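Notes from Gatville, typed up same night, excuse the state of them.

She has run the kit room at Flemell Rovers for 18 years. Small club, three adult sides, a heap of juniors. I'd asked for half an hour. Got nearer two, and a cup of tea I never finished.

We start with mud. Everyone starts with mud, she says.

"They think it's the mud that ruins shirts. Mud's fine. Mud wants to come out. It's the heat that kills them, people whacking it up to sixty and then wondering why the white's gone pink."

Pink being the great enemy. The club has played in red and white since before she was born and she has views on whoever picked it. Her first season she did a whole under-twelves kit in one go, brand new, collars and all. "Pink as a ham. Every one. They wore them till Easter, poor little things, and they won more games than they had the year before so some of the parents wanted to keep it."

Now it's thirty degrees, inside out, never left sitting in the drum. The last bit she says twice. If she has to nip out she sets the timer on the cooker, and if the cooker's in use she just doesn't nip out.

What about softener?

A look. "No."

Right. Moving on.

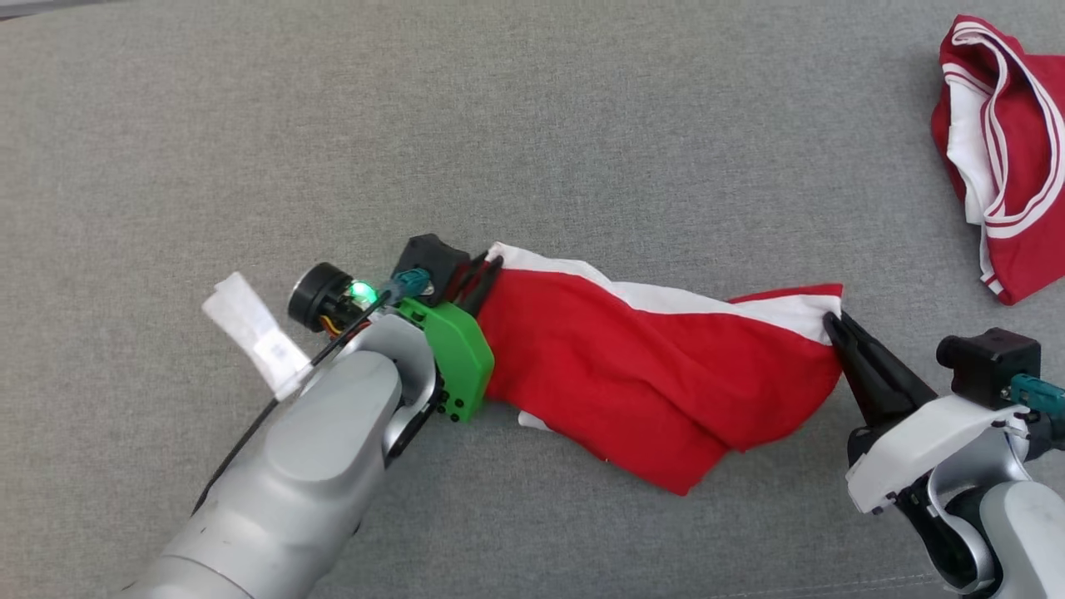
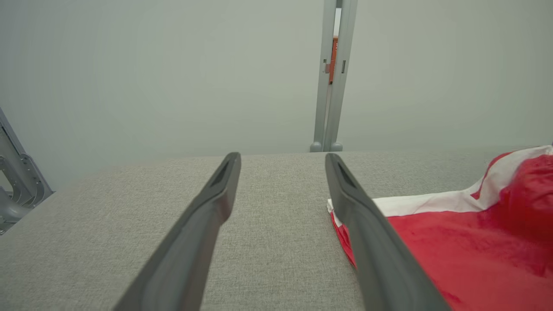 How many shirts, I ask, and she goes and gets the book. An actual book, red spine, biro. 282 on the register at the start of the season, counting goalkeepers and the old away strip nobody likes. Each has a line. Number, size, who's got it, what's been done to it. Some lines run over onto the next page and are mostly the word "elbow".

The missing ones bother her. "People leave and the shirt leaves with them. I don't think they mean to pinch it. It's in the boot of a car, then it's another car." She once spotted a Flemell number nine on a bloke at the garden centre in Nillmont, a good hour away. Did she say anything? "I asked him what size it was." He posted it back in the end, washed. Wrongly.

Money next, because I said I'd ask. The club gives her 500 pounds a year for the lot: powder, thread, replacement numbers, a new machine if one goes. One went in February. She got a secondhand one from the Zhuravel launderette when it closed down and it is, she says, the best thing that has ever happened to her, and she has been married. It walks across the floor on a fast spin. She has wedged it.

I want to know about mending, as my own efforts look like something done in a moving van. She's patient about this. Go up a size in needle for the thick seams. Use polyester thread, cotton snaps when the fabric streches. Don't pull it tight. "You're not lacing a boot." Numbers that are peeling she does with a cool iron and baking paper, press, count slowly, leave it alone until it's cold. It's the leaving alone that people can't manage.

And folding? She folds in three, sleeves in, number up, so whoever's handing out on match day can read them without rummaging. She used to roll them. Gave it up, they came out looking slept in.

Would she ever stop. Bit of a pause. The kettle's on again by now.

"I did stop. Two years back, gave the key in and everything." It lasted 32 days. Someone rang to ask where the shorts were, then rang again about the socks, then a whole bag turned up on her step one evening, no note. Damp. "You can't leave a damp bag. It'd be on my mind."

So the key's back on its hook by the door and the juniors start again in September. She's after a drying rail, if anyone has one going. Has to be the tall sort, the short ones drag the sleeves on the floor.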